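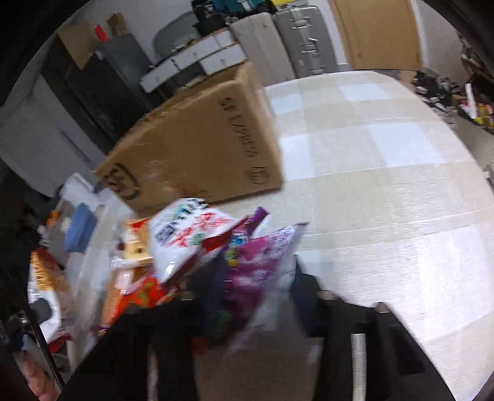
Marites Pascual asked that the minutes show, before anything else, that she had said last fall the long movie would need an intermission, that she had said it again in the winter, and that she was now saying it a third time with a sore back. The minutes show it.

Plokdale Film Club
Minutes of the July meeting, Piras Hall, upstairs room
Chair: Anika Bellamy
Started at 7:10 p.m., the 7:00 start having been spent finding the light switch.

1. Minutes of the last meeting
Accepted, with one correction. The words "a lively exchange about subtitles" should read "an argument about subtitles." The member who asked for the change said she had been there and it was not lively.

2. The June screening
Anika reported that the turnout was good and that most of it was still there at the end. The movie ran well past the time on the flyer. The hall's lights are on a timer, and they came up by themselves during the funeral. Several people clapped and started putting on their jackets. It took a while to get them to sit down again, and two of them had by then reached the parking lot and could not be recovered.

Anika has asked the hall whether the timer can be switched off for the evening. The hall says it can be, by the person with the code, who is on vacation. She will ask again.

3. Intermissions
See the top of these minutes. Marites proposed a 20-minute intermission for any movie running over two and a half hours. Discussion followed.

For: backs, bladders, the chance to ask a neighbor who the man with the mustache is.

Against: the director did not put one in. It was asked whether the director had ever sat on a Piras Hall chair. Those opposed said this was beside the point. Marites said it was the entire point and offered to swap seats with any of them in September.

A compromise was floated in which people who wanted a break could simply take one, quietly. It was pointed out that the door squeaks. Someone then went and squeaked it to make sure.

Voted: passed, with 2 abstentions. Both said they had not been listening. Whoever is running the movie picks the stopping place, and is asked not to pick the middle of a sentence.

4. Snacks
Carried over from May. The rule against crackling wrappers stays on the books and continues to have no effect. It was suggested that bags be opened before the lights go down. It was also suggested that people might bring grapes. Grapes got no second.

Anyone bringing snacks to share should leave them on the table by the coat rack, so that they can be picked over in the lobby instead of passed along the row by feel.

5. Money
The account stands at $424 after the hall fee for June. Anika said this covers the fall if no one breaks anything. There was then a short talk about the screen, which has a crease in it running through the spot where faces tend to go. A new one is more than we have. A member said he could iron it. He was asked whether he had ever ironed a movie screen, and he said he had ironed a tent. No action for now.

The donation jar did better in June than in May. The new label may have helped, though it was also moved next to the exit.

6. Flyers
The print shop delivered 800 flyers. We ordered fewer. They were not charged for, so no complaint has been made, but they are all for June. Ideas for using them up:
– the back side as scrap paper at the library
– score pads
– showing the same movie next June (Marites: no)
A stack is going to the library. The rest are under the stairs, and members should help themselves, particularly members with birds.

The fall flyer will give the running time in large type. It will be the real one this time.

7. Fall season
Four slots, and the usual number of people who feel strongly about them.

September: The Lamps of Deltuvar. Chosen by vote. Black and white, slow, much rain. Over two and a half hours, so the first outing for item 3.

October: something scary. The meeting could not settle on how scary. Anika will watch the three on the list and report back, with the hall lights on if need be.

November: left open, after a long talk in which everybody named a movie and no one had seen anyone else's. Please send titles by email, one each. One each was underlined by the chair in the air with a pen.

December: the musical, same as every year. A motion to show something other than the musical did not pass. The mover would like it known that he will move it again.

8. The Cevarach club
The film club over in Cevarach has written to suggest a joint evening. They have a proper sloped floor and, we hear, cup holders. Feeling in the room was mixed. Some thought it would be neighborly. Others remembered the quiz. Anika said the quiz was a long time ago and that they had been right about the answer.

Agreed to write back and say yes in principle, and to ask about the cup holders. Anika to write. Marites to read the letter before it goes, on account of the last letter.

9. Other business
A scarf, one glove and a cake tin are still in the lost property drawer. The cake tin is clean, so no clues there. Whatever is left in September goes to the thrift store.

The question of whether it is all right to laugh at a serious movie if it is funny was raised at 8:50 p.m. and put off until a month with a shorter agenda.

Someone asked whether the door could be oiled. No one was against it. It then came out that this has been agreed before, in at least one earlier set of minutes, and that the oil is in the drawer with the scarf.

10. Next meeting
September, same room, before the screening. Bring a cushion.

Closed at 9:05 p.m., when the lights went out.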